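Unit 4 Handout: Keeping Records in a Small Commercial Kitchen
Certificate course, Prillico campus
Revised 13/06/2026

Read this before the workshop and bring a printed copy. The assessment in April used the older version, so if you are repeating the unit please throw that one out.

4.1 What counts as a record

A record is anything written down at the time the work was done that another person could check later. A temperature log is a record. So is a delivery docket with a signature on it. A note on the whiteboard is a record until someone wipes it off, and for this unit we treat it as no record at all.

Most small kitchens keep too many forms and fill in too few of them. When you do your site review, ask for the last completed page of each log before you ask for the procedure. The page will show you how the form is used in practice.

4.2 The daily sheet

For the class exercises we use the Brima cafe, our practice business. It seats 30, opens for breakfast and lunch, and has one coolroom, one upright freezer and a dry store. Its daily sheet has these headings:

Opening checks
Deliveries received
Cold storage readings, morning and afternoon
Cooked and cooled items
Cleaning completed
Closing checks and initials

The sheet is one side of A4. Anything longer tends to get filled in at the end of the shift from memory. Students often want to add a comments column to every row. Put one comments box at the bottom and leave it at that.

Readings go down as numbers. A tick beside "coolroom" tells you that somebody looked at it, but it doesn't tell you whether the temperature is creeping up over the week. In class we will work from a limit of 5 degrees for the coolroom. Write the reading, the time and your initials. If the reading is over the limit, write what you did about it on the same line, even if all you did was shut the door and check again later.
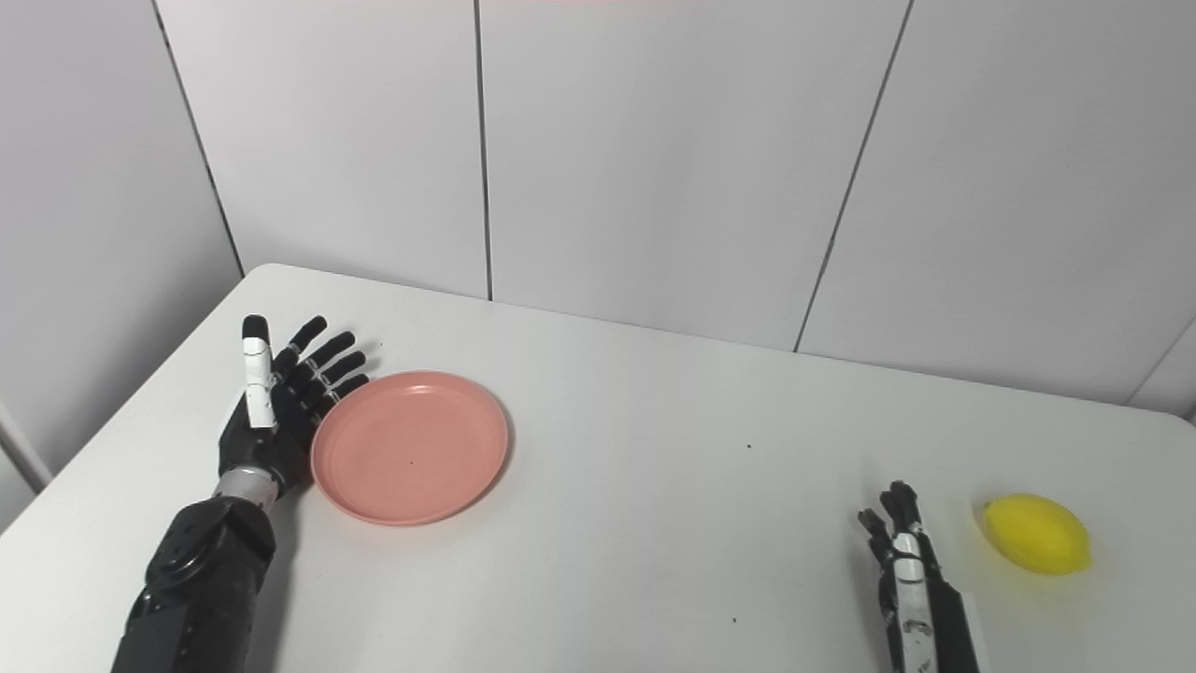 4.3 Deliveries

The docket and the daily sheet should agree. Brima buys dry goods from Mesteck and vegetables from Inthanon, and the two suppliers lay out their dockets differently. Mesteck lists by product code with the description in small print. Inthanon lists by weight and leaves the batch number off unless the customer asks for it.

When you receive a delivery, check the following against the docket:

Quantity
Condition of the packaging
Use-by or best-before date
Temperature, for chilled and frozen lines
Batch number, where there is one

Short deliveries are marked on the docket before the driver leaves. Both copies need the change, and both people initial it. A correction made only on the cafe's copy has very little value in a dispute.

Rejected goods get their own line on the daily sheet. Give the item, the quantity and the reason. "Bad" is not a reason. "Bag split, flour damp at one corner" is.

4.4 Correcting a mistake

Draw a single line through the wrong entry so it can still be read. Write the right figure next to it, then your initials. Don't use correction fluid and don't write over the top of a number. A 3 turned into an 8 will be queried by any auditor who sees it.

If a reading was missed, leave the space blank and write "missed" in the comments box. A log with a few gaps in it is normal. A log with the same reading in the same handwriting every day for a month will get a closer look than one with gaps.

4.5 Storage and retention

Keep the current month in the kitchen, in a folder with a cover that can be wiped. Older sheets go to the office in date order. If the business scans its records, name each file with the year first so they sort properly, and open a few afterwards to check they are legible.

Exercise for the workshop

Prepare a blank daily sheet for Brima using the headings in 4.2. Then fill it in for one day using the delivery details handed out in class, including one short delivery and one high coolroom reading. Attach 200 words on which part of the sheet is most likely to be skipped during a busy lunch, and how you would change the layout.

Hand in both parts together, stapled, with your student number on each page.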